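Camunis Worktable
Item no. 1239
Pemora Workroom Furniture, Fusville

Home > Tables > Worktables > Camunis

Overview
The Camunis is a fixed-height worktable for sorting, packing, sewing, model making and general bench work. It has a steel frame and a flat top with no lip, so you can slide things on and off from any side. It ships flat and goes together with the hex key in the hardware bag.

The frame is the same on every Camunis. You choose the top finish and whether you want a lower shelf. Both can be changed later, as tops and shelves are sold separately and the hole pattern has not changed.

Top finishes
Light wood grain
Plain gray
White

All three have the same surface and clean the same way. Light wood grain hides dust and pencil marks better than white. White is the usual choice for cutting and sewing, where you want to see thread. The gray is slightly matte and gives the least glare under a desk lamp.

Color on screen may differ from the color you receive. Samples are free and are mailed from the Fusville warehouse. If you are matching a table you already own, order a sample first. Wood grain tops made in different batches can vary in tone.

Frame
Square steel tube, powder coated dark gray. The legs bolt to the side rails with 8 bolts, all the same length. Each foot has a leveling screw you can turn by hand from outside the leg. On carpet, screw the feet all the way in. On tile, use the rubber caps in the bag.

The back rail has slots for cable ties. The front rail is set back so that a stool can be pushed under without hitting your knees on the way in.

Lower shelf (optional)
The shelf hangs from the side rails and can be set at two heights. The high position leaves room for a vacuum or a trash can underneath. The low position takes paper boxes standing up. The shelf is not meant to be stood on or used as a footrest.

Assembly
Allow an hour. You need 2 people to turn the table over once the top is on.

Lay the top face down on a blanket or on the packing foam. Fit the side rails first, then the legs, then the front and back rails. Leave every bolt loose until all of them are in. Tighten, turn the table over and adjust the feet. Check the bolts again after the first month of use.

The top comes with pilot holes. Please don't use a power driver on the top screws. They strip easily, and stripped holes are not covered by the warranty.

Care
Wipe with a damp cloth and a little dish soap. Dry the edges. Permanent marker comes off with rubbing alcohol if you get to it the same day. Do not use scouring powder, acetone or steel wool.

The top is not heatproof. Put a trivet or a board under a glue gun, iron or soldering stand. For knife work, use a cutting mat.

What's in the box
Top, in the finish ordered
Legs and rails
Hardware bag with hex key, rubber caps and spare bolts
Printed instructions

The optional shelf ships in its own box and may arrive on a different day.

Shipping and returns
In-stock finishes leave Fusville within 8 working days. The carrier delivers to the front door or loading dock and does not carry items upstairs. If a box is damaged, note it on the delivery slip before you sign, and send us a picture of the label along with the damage.

Unassembled tables can be returned in the original packing for a refund less freight. Assembled tables can't be returned unless there is a fault. The frame is under warranty for 15 years and the top for 2.

Notice
The Uibo drawer unit fits under the Camunis only if the lower shelf is left off. Earlier versions of this page said it fit with the shelf in the high position. That was wrong. If you bought both on that basis, contact us and we will take back either one. Page corrected 24th February.

Using the table with bins
The top is flat out to the edge and works with any flat-bottomed bin or tray. Plastic bins slide easily on it. If you want a bin to stay put, set it on a piece of shelf liner. Don't screw bins or rails into the top from above. Bins are not included. 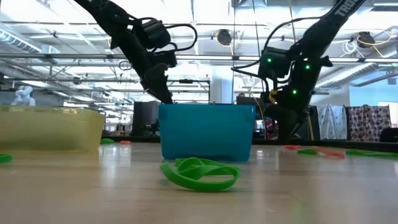
Accessories
Lower shelf for Camunis
Uibo drawer unit
Replacement top
Replacement hardware bag
Rubber caps, set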